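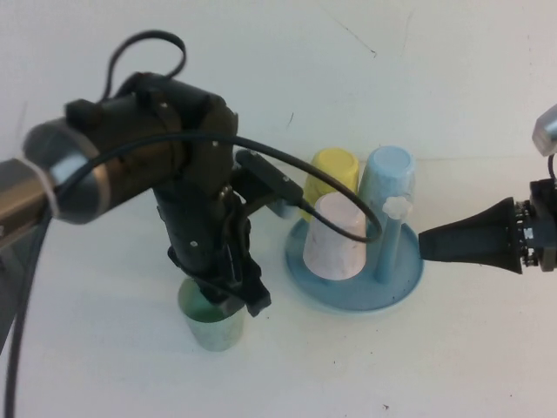
3.2 Drinkware and storage arrangement

Plastic cups were chosen as the main object class for the shared-table study because they are handled many times a day in most homes and are put away in many different ways. In the Lokon survey, which we ran in August with 60 households, people described three common habits for cups that do not go straight back into a cupboard: standing them upright on the table, turning them over on a tray or dish, and placing them inside one another. The second habit was the one people had the most trouble explaining. Several said they did it to keep dust out, others said they had always done it that way, and a few gave no reason.

We therefore treated the tray as part of the arrangement and recorded it together with the cups. A tray sets a boundary. Once a few cups are standing on it, the space that is left decides where the next one can go, and people tend to push cups close together even when the rest of the table is free. In the Stullham homes this was true of both round and square trays. In the Costigan homes, where kitchens were larger, cups were more often left directly on the table and the tray was used for lids and small lids only.

Lids were harder to classify. A lid taken off its container has no fixed place, and people put it on whatever flat surface is nearest. We coded a lid as "stored" if any part of its edge rested on the tray or dish and as "loose" if it lay wholly on the table. Figure 2 shows a lid that falls under the first code, with a large cup close by.
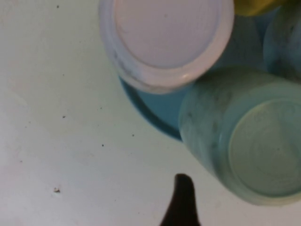

Figure 2. Round pale lid resting partly on a teal dish, seen from above. A large light teal cup overlaps the lower right part of the dish.

The edge rule was tested by two coders working separately on 12 arrangements. They agreed on 11. The one disagreement concerned a lid leaning against the side of a tray, and we added a note to the coding sheet that leaning counts as resting.

Surface marks were noted but not scored. Crumbs, specks and smudges are normal on a table that is in use, and in the Skurnton pilot we found that wiping everything down first made people arrange their cups more neatly than they said they would at home. After the pilot we stopped asking for a clean surface. Marks on the cups themselves were treated the same way – we wrote them down and left the cups as they were.

Color was recorded by common name only. Shades between green and blue caused most of the arguments, particularly with see-through plastic, where the lower part of a cup can look darker than the rim. Where coders used different names for the same cup, both names were kept in the record. Size was given on a scale of 5 steps, judged against the other cups on the same table and not measured.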